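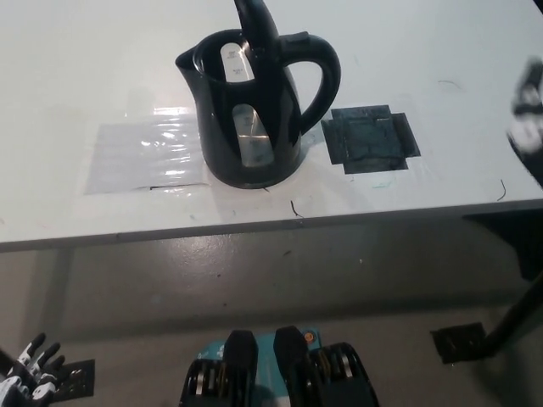 Tavodum 企業間信用・借入条件月次パネル

README

概要

Tavodumは、Nustdale地域の中小企業を対象に、取引先への売掛・買掛の条件と金融機関からの借入条件を月次で記録したパネルデータである。対象企業は900社、期間は72か月、変数は40。作成と配布はVelitwoodの地域金融班が行い、データ管理はHayley Yeomanが担当している。現在の配布版は2023年3月2日に確定した。

企業が銀行から借りにくくなったとき、仕入先への支払いを延ばすことでどの程度しのげるのか、という問いのために集め始めたデータだが、価格転嫁、季節資金、取引先の集中といった別の主題にも使える。企業名と所在地は含まない。

ファイル構成

配布物は次の4ファイルからなる。文字コードはすべてUTF-8、区切りはカンマ、欠損は空欄で表す。先頭行は変数名。

firms.csv
企業ごとに一行。業種、設立年の区分、従業員規模の区分、所在地区、調査への参加開始月と終了月。

terms_monthly.csv
企業と月の組ごとに一行。売掛・買掛の平均期日、期日超過の有無、現金割引の利用、月末残高など。

loans.csv
借入契約ごとに一行。契約月、期間、金利の種類、適用金利、担保と保証の有無、借換えかどうか。

region_monthly.csv
地区と月の組ごとに一行。企業の回答を地区別に集計したもので、個票を扱わない利用者のために用意した。回答数が少ない月は値を空欄にしてある。

ファイル同士は firm_id と month で結合する。loans.csv には一社に複数の行がありうるため、terms_monthly.csv に結合する前に契約を月単位にまとめておくこと。そのまま結合すると、残高が重複して数えられる。

主な変数

firm_id
企業の識別子。版をまたいで変わらない。数字の並びに意味はなく、登録順でもない。

month
西暦と月をハイフンでつないだ文字列。日付型に変換する場合は月末日として扱うことを勧める。残高の変数はいずれも月末時点の値である。

district
所在地区。Dobson地区とそれ以外の区分があり、Dobsonは港に近い卸売業の集積地で、ほかの地区より買掛期日が長い傾向がある。調査期間中に地区を移った企業は、移転前の地区のままにしてある。

recv_days
当月に発生した売掛金の平均期日。日数で、金額による加重平均。前受金のある取引は含めない。

pay_days
当月に発生した買掛金の平均期日。定義は recv_days に揃えてあるが、手形による支払いは振出日からではなく納品日から数える。

overdue_in、overdue_out
それぞれ、取引先からの入金遅れと自社の支払い遅れの有無。金額は聞いていない。遅れた日数も聞いていないため、一日の遅れと長期の延滞は区別できない。

discount_used
早期支払いの割引を受けたかどうか。割引の提示自体がなかった場合は空欄とし、提示があって使わなかった場合は零とした。両者を同じに扱うと、割引の利用率が実際より低く出る。

loan_rate
契約時の適用金利。年率、パーセント表示。変動金利の契約では初回の適用金利であり、その後の変更は rate_change_month に月だけを記録している。変更後の水準はわからない。

guarantee
保証の種類。代表者個人、第三者、公的な保証制度、なし。複数が付いている契約では、保証額の最も大きいものを採った。

top_buyer_share
売上高に占める最大取引先の割合。年一回、10月の調査票でだけ尋ねており、月次ファイルでは翌年の9月まで同じ値を入れてある。月次の変動として読まないこと。

全変数の定義と設問の原文は、配布物に同梱の調査票に載せてある。変数名の末尾が _q のものは、回答の質に関する注記である。

収集方法

対象企業はNustdaleの事業者名簿から、業種と従業員規模で層を作って抽出した。金融業、農業、非営利の団体は対象外とした。親会社を持つ企業は、資金調達を自社で決めている場合に限って残した。この点は参加時の聞き取りで確認しており、その後に変更があったかどうかは追っていない。

回答は経理担当者がオンラインの調査票に入力する。締切は翌月の中旬で、遅れた回答も翌々月の末までは受け付けた。紙の調査票を希望した企業については、Velitwoodの班員が入力を行い、別の班員が照合した。紙とオンラインの別は entry_mode で確認できる。

借入契約は、初回に既存の契約をすべて申告してもらい、以後は新規契約と完済だけを報告してもらう方式をとった。報告漏れを見つけるため、年一回、決算書の借入残高と契約一覧を突き合わせている。差が解消できなかった企業には loan_gap_q を立てた。借入残高を主な変数に使う分析では、この企業を除いた結果も見てほしい。

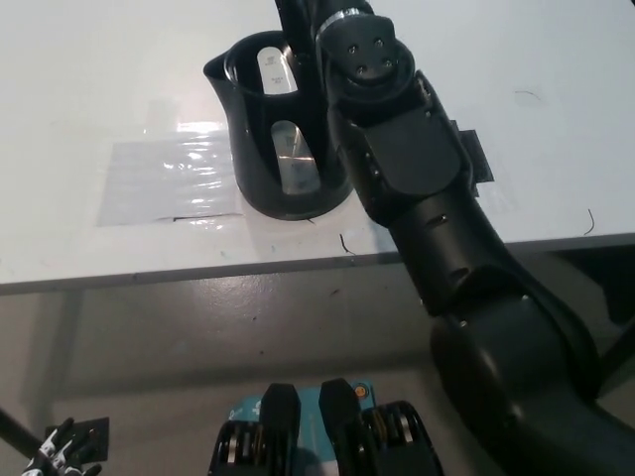 白いテーブルと黒いロボットアーム

前処理

期日の変数には、桁の誤りと思われる値があった。前後の月と大きくずれた値は企業に問い合わせ、訂正の回答が得られたものだけを直した。回答が得られなかったものは元の値を残し、terms_q を立ててある。こちらの判断で値を丸めたり、上限で切ったりはしていない。

金額の変数は、企業ごとに参加開始月の売上高で割った比率に換えてある。元の金額は配布しない。物価による調整はしていないので、期間の前半と後半を比べる場合は利用者の側で行うこと。

欠測月の補完はしていない。ただし region_monthly.csv の集計では、一か月だけ抜けた企業について前月の値を使っている。個票から自分で集計した値と地区別ファイルの値が合わないときは、多くがこの扱いによる。

業種の区分は参加開始時点のもので固定した。途中で小売から卸売へ主な事業を移した企業もあるが、区分を動かすと層の重みが合わなくなるため、そのままにした。

重み

weight_base は抽出確率の逆数、weight_adj はそれに無回答の調整を加えたものである。地域全体についての値を出すときは weight_adj を使う。企業内の変化だけを見る固定効果の推定では、重みを付けない結果も併記することを勧める。調整に用いた変数は業種、規模、地区で、借入の有無は使っていない。

制約と注意

途中で調査をやめた企業には、廃業した企業と、回答をやめただけの企業が混じっている。exit_reason で区別しているが、不明のまま残るものもある。資金繰りの悪化した企業ほど回答が止まりやすいと考えられ、期日超過の頻度は低めに出ている可能性がある。

借りたくて断られた経験は denied で尋ねているが、申込み前に窓口で相談して諦めた場合を含めるかどうか、企業によって受け取り方が違った。調査の途中で設問に補足文を加えたため、その前後で水準が変わっている。補足文の有無は denied_form に記録した。時系列で使う場合は必ずこの変数を入れること。

買掛期日が延びたことは、資金繰りが苦しいことを必ずしも意味しない。仕入先が販売を伸ばすために長い期日を出すこともある。誰の申し出で条件が変わったかは term_initiator にあるが、記入は任意で、欠損が多い。

このデータはNustdaleの企業についてのものであり、商慣行の異なる地域にそのまま当てはめることはできない。とくにDobson地区の卸売業では、月末締めの習慣が強く、期日の分布が数か所に固まっている。連続変数として回帰に入れる前に分布を見ておくとよい。

個別企業の信用評価に使うことは想定していない。与信モデルの学習に用いることも利用条件で禁じている。

秘匿処理

地区と業種と規模の組合せで該当企業が少なくなる層は、規模の区分を隣と併合した。併合した行は size_merged で確認できる。設立年は実年ではなく区分で収録し、参加開始月も申請なしの配布版では四半期に落としてある。

企業の再特定を試みないこと、外部の企業名簿と結合しないことが利用の条件となる。集計表を公表するときは、各セルの企業数を確認し、少数のセルは伏せること。

利用条件と入手方法

region_monthly.csv は申請なしで利用できる。残りのファイルは、研究目的の利用申請が必要である。申請書には、研究課題、利用者全員の所属、データの保管場所、利用終了の予定を記入する。学生が利用する場合は指導教員の署名を添える。利用終了後は手元の複製を消去し、その旨を連絡すること。

再配布は認めない。論文の再現用資料には、コードと、入手方法を書いた説明文を置くこと。推定に使った個票の抜粋も置くことはできない。

引用

引用の際は次の形を用いること。版の名称も必ず記す。

Velitwood地域金融班「Tavodum 企業間信用・借入条件月次パネル」確定版、データ管理 Hayley Yeoman。

変更履歴

確定版
loans.csv に rate_change_month を追加。terms_monthly.csv の pay_days について、手形の起算日を全期間で納品日に統一。重複していた契約の行を削除。

暫定第二版
region_monthly.csv を新設。discount_used の空欄と零の区別を導入。これより前の版では両者が混じっているため、割引に関する結果を版の間で比べないこと。

暫定第一版
初回の配布。重みは weight_base だけを収録。

既知の問題

一部の企業で、参加開始月の契約に契約月が入っていない。既存契約の申告で契約書が見つからなかったもので、origin_unknown が立っている。

表計算ソフトで開くと、month が日付に自動変換され、表示が変わることがある。文字列として読み込めば避けられる。firm_id の先頭の零も同じ理由で落ちることがあり、落ちたまま保存したファイルは結合できない。

entry_mode の値が、紙からオンラインへ移った月だけ空欄になっている企業がある。次の版で直す予定。

誤りの報告は、ファイル名、firm_id、month を添えてデータ管理担当まで送ってほしい。個票の値を本文に書き写す必要はない。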